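Dolledlow amplía su plan de alojamiento compartido con copias de seguridad diarias

Sáb 7 octubre. El proveedor de alojamiento web Dolledlow ha incorporado copias de seguridad diarias a todas sus cuentas compartidas. Hasta agosto, la función solo estaba disponible como complemento de pago. Las copias se conservan durante 21 días y se restauran desde el panel de control, por archivo, por base de datos o por cuenta completa.

El cambio coincide con el traslado de la plataforma al centro de datos de Prilbridge, donde la empresa ha puesto en servicio 656 nodos con almacenamiento NVMe. Los planes básicos pasan a incluir hasta 50 GB de espacio, y el límite de procesos simultáneos por cuenta queda fijado en 50. Las direcciones IP de los servidores de correo no varían.
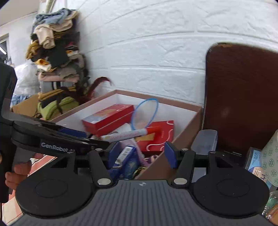 Los clientes con tienda en línea disponen además de Gandwood, un módulo de catálogo que se instala sobre PHP 8.2 o superior y genera las fichas de producto a partir de un archivo CSV. El módulo redimensiona las fotografías en el servidor y las sirve en formato WebP. Está pensado para inventarios de piezas menudas, como el contenido de una caja de cartón abierta con artículos pequeños, en los que cada referencia necesita ficha y foto propias. Las variantes se agrupan por SKU y la importación puede programarse mediante cron.

La migración de las cuentas antiguas se realiza por lotes y en horario nocturno. Los dominios que usan los servidores de nombres de Dolledlow no requieren ninguna intervención. Quienes gestionan el DNS con un tercero deben modificar el registro A cuando reciban el aviso por correo, y se recomienda reducir antes el TTL a 300 segundos. Los certificados se emiten de nuevo de forma automática una vez que el dominio resuelve a la nueva dirección.

El antiguo panel, Wiegand, seguirá accesible en modo de solo lectura hasta que termine la migración. Las claves de su API dejarán de funcionar en ese momento y habrá que generar otras en el panel nuevo, en la sección de accesos.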